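Kekmont Residence Kitchens: Resident and Staff Guide
Section 4. Bread Service and Table Setting

Published February, by Nguyen
Shares 40 | Comments 4

4.1 Purpose

This section sets out how the bread table is to be prepared, supplied and cleared in the shared dining rooms. It applies to breakfast and to the light supper. Arrangements for hot meals are covered in Section 5.

4.2 Before setting up

1. Wash and dry your hands, then put on a clean apron.
2. Wipe the table from the centre outward with a damp cloth and the approved neutral cleaner. Allow the surface to dry fully.
3. Check each plate for chips, hairline cracks and dried food. Return soiled plates to the wash-up area.
4. Place damaged plates in the marked tub beneath the bench. They must not go back on the shelf.

Note: The older stoneware, purchased in 1996, is reserved for display and is not to be used for food.

4.3 Placing the bread

1. Use a shallow plate with a raised rim. The rim retains crumbs and keeps a round piece from sliding when the plate is carried.
2. Set the plate well in from the table edge.
3. Place one piece of bread on each plate. Slices from a tin loaf may be served two to a plate.
4. Do not touch bread with bare hands after it has left the rack. Grip it lightly from both sides so that the crust is not crushed.

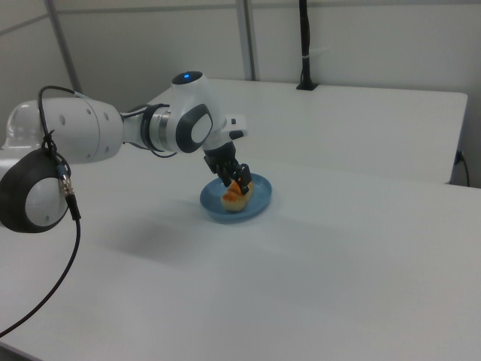 KISECK, February

A light-blue plate on a white table is the standard setting for the Kiseck dining room. The colour shows crumbs readily and makes a golden-brown crust easy to see from the servery. The Uvstead dining room may continue to use its cream plates until the present stock is replaced.

4.4 Warming bread

1. Preheat the bench oven to 200 degrees Celsius.
2. Place the bread directly on the middle rack. Do not use paper or plastic wrap.
3. Warm for four minutes. Dense rye loaves may require a further two minutes.
4. Remove the bread with tongs and rest it on a wire rack before plating.

Caution: The oven door and rack remain hot after the oven is switched off. Wear oven mitts on both hands.

Note: Bread is to be warmed once only. Bread that has been warmed and not served is to be placed in the organics bin.

4.5 During service

1. Keep butter, jam and other spreads on a separate tray with their own knives.
2. Cover any bread left standing for over 40 minutes with a clean, dry tea towel.
3. Serve gluten-free bread from its own labelled plate and with its own tongs. If the two sets of tongs are mixed, wash both before continuing.

4.6 Clearing

1. Scrape crumbs into the organics bin before stacking the plates.
2. Stack plates by size, with no more than ten in a stack.
3. Wash plates in hot, soapy water or on the normal dishwasher cycle. Scouring pads will mark a matte glaze and are not permitted.
4. Wipe the table again and return the chairs to their places.

Plate shortages are to be entered in the kitchen book by Tuesday for inclusion in the next supply order.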